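Zasomeck passes 1243 runs in household robot data push

May 2018

Robotics outfit Zasomeck has logged 1243 recorded runs of its two-armed machine doing chores, the company says, just past the halfway mark of a 2407-run target it set in January.

Each run is a person driving the arms through a job start to finish. Bags, towels, cups, socks. The recordings go to Kandix, which is training the software meant to do it solo.

Slow going. Soft stuff is the worst of it, according to the project's latest update, as fabric never sits the same way twice. Operators get through 100 runs on a good day, alot fewer when the job is cloth.

Bad runs are kept but labelled seperately. Kandix wants those too.

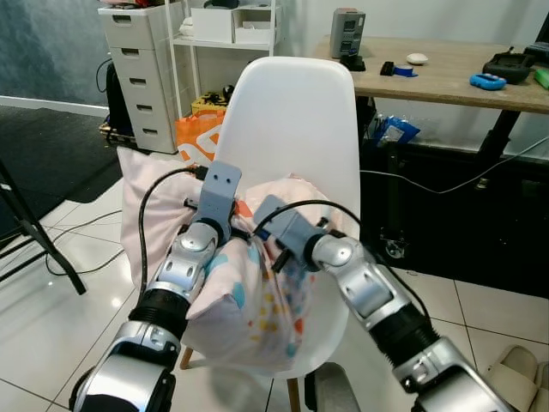
Both grippers on a dotted pink fabric bag at a white chair during data collection. Photo: Zasomeck

Next up is a second set of homes, with different furniture and flooring. Funding partner Mahrous has signed on for 2 more years. No word yet on when the trained version gets a public showing.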